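Rustari Pages for Young Readers
Oct 27, 2019

Where does blue come from?

Look up on a clear day and you see a lot of blue. Look at the sea, and there is blue again. But try to find a blue thing that you can pick up in the forest. It is much harder. There are a few flowers, a few berries, maybe a feather. Blue is all over us and still it is a rare color in nature.

Why is the sky blue?

Sunlight looks white, but it is a mix of many colors. When the light goes through the air, it meets very tiny parts called molecules. They push the light in all directions, and they push blue light much more than red light. So blue comes to your eyes from every side of the sky. In the evening the sunlight must travel a longer way through the air. Much of the blue is lost on this way, and we see more orange and red. 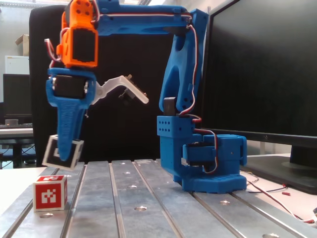

Blue that is not paint

Some butterflies have shining blue wings, but there is no blue color stuff inside them. Their wings are covered with very small scales, and each scale has a shape which sends blue light back to us. The blue feathers of a jay work in a similar way. If you ground such a feather into powder, the blue would disappear and the powder would look brown.

Blue and its opposite

Painters often put colors in a circle, called a color wheel. On many wheels, orange stands across from blue. These two are called complementary colors. When they are next to each other, both look stronger. You can try it with two crayons — first draw a blue spot on white paper, then draw the same spot on orange paper. 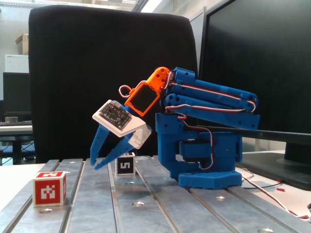 Blue and orange together.

How people made blue

The people of old Egypt made a blue color by heating sand, lime and copper together. This was much more than 2000 years ago. Later, painters in Europe used a blue stone, lapis lazuli, which came from the mountains of Afghanistan. It had to travel very far, so the paint was expensive. Clothes were colored with indigo, a dye made from the leaves of a plant. Today factories can make blue dyes and paints of many kinds, and blue is not expensive any more. 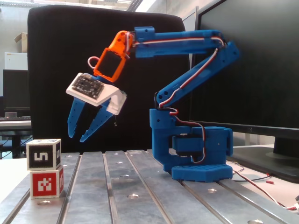

Vũ wrote to us in July to ask if blueberries are really blue. The skin has a dark red and purple color inside, Vũ had noticed, and the juice on the fingers was purple too. It is a good question. The blue look comes from a thin layer of wax on the berry. Rub one with your thumb and look at it again.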